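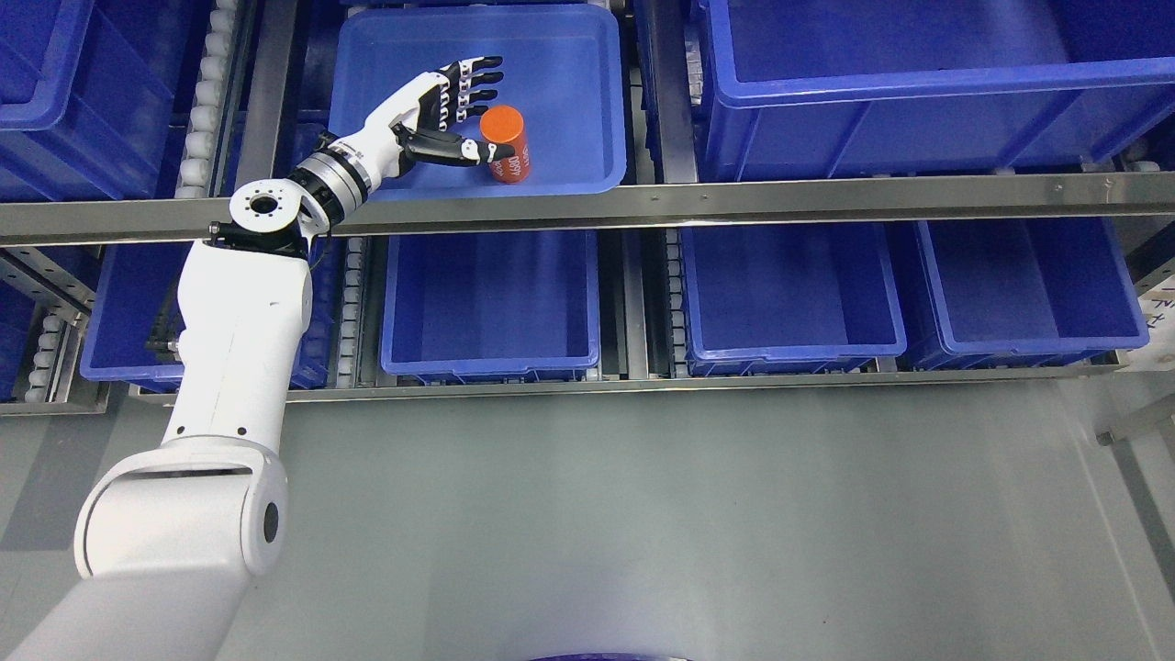

A gripper comparison test (some people say "end effector bake-off," which I refuse to type more than once) is a way of finding out which hand belongs on the end of a robot arm by giving every candidate the same job. I keep this entry on the Hokadness wiki because I've been running these for a while and people keep asking me what one looks like. The job in our case is a pick: go to a rack, get a cylinder, bring it back under control. The rack has two levels of blue bins with roller strips running between them, and the cylinder stands upright in a shallow tray on the upper level, right behind a long steel crossbeam. That crossbeam is where a lot of my opinions come from. A hand with four fingers and a thumb has to come over it, turn its palm toward the can and still have room for the thumb to swing underneath, and you'd be amazed how much of the test gets decided in that one small space!

Where the name comes from

There isn't one official name. Our version is called the Voicu pick, after the old project folder it started in, and the folder is long gone but the name stuck. Other shops call it a reach-and-grasp trial or just "the can test." If you see "Voicu pick" on this wiki it means a single cylinder, a single arm and a fixed starting pose. Anything with a second object in play is a different test and has its own entry.

The two kinds of hand

Most of what gets compared falls into two camps, and I'll admit up front that I change my mind about them every few months.

The first camp is the humanoid hand, the kind with separate fingers and a thumb. I love these. They can wrap around a cylinder from the side, they can (in theory) hold a mug by its handle, and visitors always want to see them move. They also have a lot of joints, and every joint is one more thing to set up. In our controller, which is the Lavar box, the hand gets its own page of settings, and the preshape is the one that matters most. Preshape means how open the fingers are before they close. Too wide and the fingertips bump the neighbors on the way in. Too narrow and you knock the can over with your thumb, and then you're picking up a different problem.
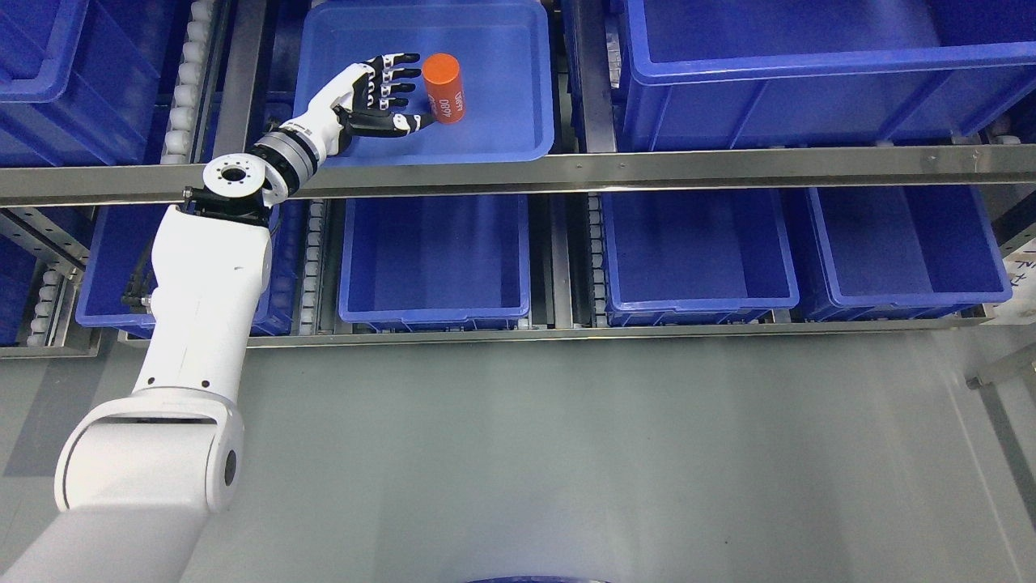 Side approach with the four-finger hand, palm facing right and the thumb reaching forward underneath.

The second camp is the plain two-finger gripper, sometimes called a parallel jaw (not every two-finger gripper is a true parallel one, but that's how people talk). It opens, it closes, and that's the whole personality. Setup takes me less time than making coffee. It's fussy about where it meets the object, though, so all the thinking you saved on fingers you end up spending on the approach.

How a run goes

A full comparison in our format is 200 picks per hand. I used to do fewer and I used to get fooled, usually by a hand that had a lovely morning and then fell apart after lunch. Between picks the arm goes back to the same starting pose and the can is set back in the tray. We don't mark the spot where it stands. I know some people put down a tape cross, and I did too for a while, but then you're testing how well the arm repeats itself, and the arm's maker has already told you that.

Each pick gets one of 4 marks in the log: clean, corrected, dropped, or never touched. "Corrected" covers anything where the hand had to stop and try again, and I'm stricter about it than the original write-up was. A wobble counts. If I said "ooh" out loud, it counts.

Approach poses

This section got rewritten on Oct 27, 2021, and it's still the part I get the most messages about.

With a finger hand you have two sensible choices. One is to come in already turned sideways, palm to the object, which is quick but needs clear space on the thumb side. The other is to come up with the fingers pointing straight up and the thumb held open, staying low and to one side of the tray, and do the turn once you're past the beam. I call that one the wave, because it looks like one.

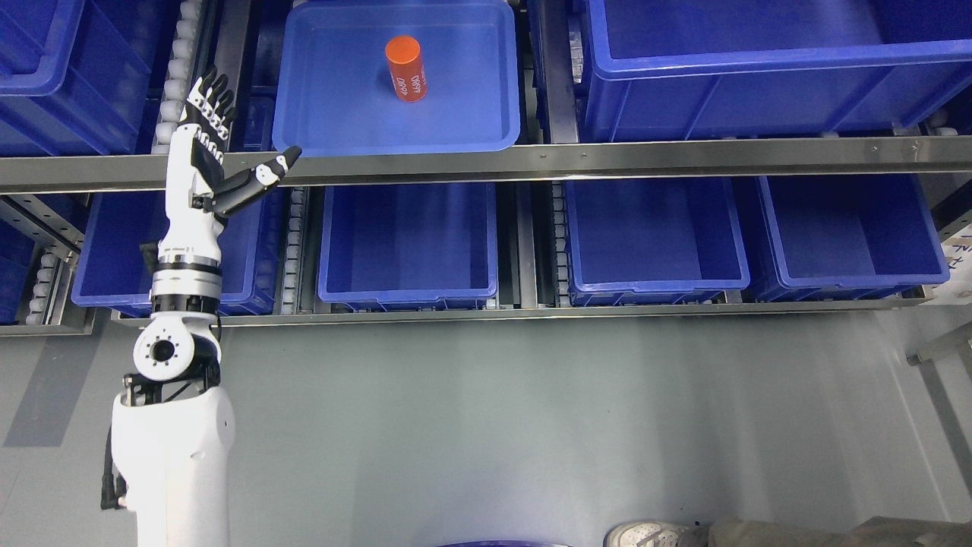 The wave is slower. On the Lavar box it adds a whole extra waypoint, and if you're paid by the pick you'll hate it. But it's much kinder to read when you're standing next to the rack trying to work out what the planner thinks it's doing, and I've gone back to it for first runs with any new hand. Once I trust the thing I switch over to the sideways approach and try not to hold my breath.

Two-finger grippers don't care much about any of this. For them I mostly fiddle with the wrist angle, and with how far down the cylinder the fingers should close. Higher is easier to reach. Lower holds steadier, at least with our cans, and I'd welcome a page from somebody who has tried it with taller ones.

The tray and table variant

There's a shorter form of the test that skips the rack completely. You put a red tray on a steel table and work over that, with no crossbeam to climb past and no bins on either side. It's a good warm-up, and it's how I check that a gripper is bolted on straight and that its open and close commands aren't swapped (ask me how long that took to find in December).

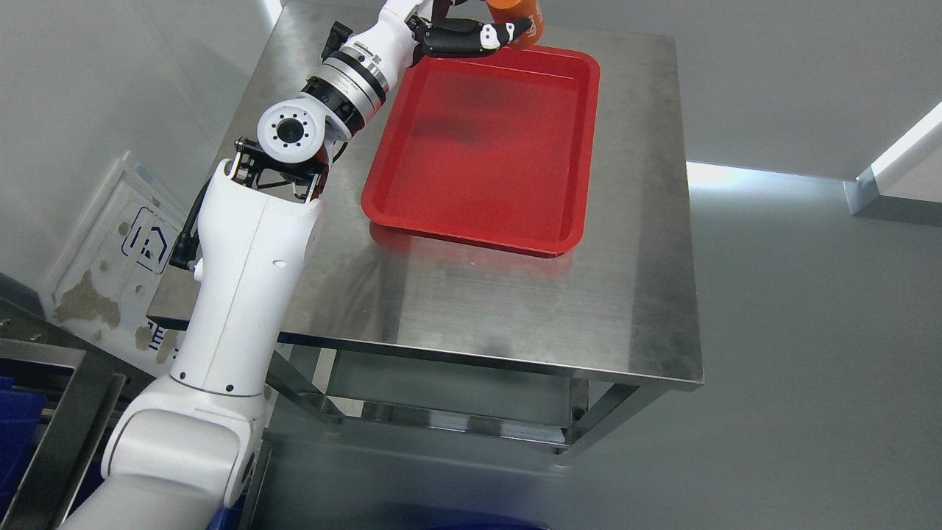
Scores from the table shouldn't be mixed with scores from the rack. I did that once, in the Vallex comparison, and the two-finger results looked so good that I very nearly recommended it for everything. Splitting the log back apart meant going through 662 entries by hand, and when I was done, 21 of them couldn't be assigned to either setup, so they're simply left out of the table on the results page.

A polished tabletop has its own headache, too. Steel throws back reflections, including a reddish one from the tray, and some vision setups will happily treat a reflection as an edge. Turning down the exposure helps a bit. Covering the table with a cloth helps more, but then the tray slides when you bump it, so pick your favorite annoyance.

Things people argue about

Whether "corrected" should count as a success. I say half. The old page said full, and you can still find numbers worked out that way, so check before you compare yours to anyone else's.

Whether the operator should be allowed to change the preshape partway through. I say no, start over.

Whether bare steel is fair to the cameras. See above, I go back and forth.

See also: Voicu pick (log format); Lavar controller settings; Vallex comparison, results; Preshape; Two-object picks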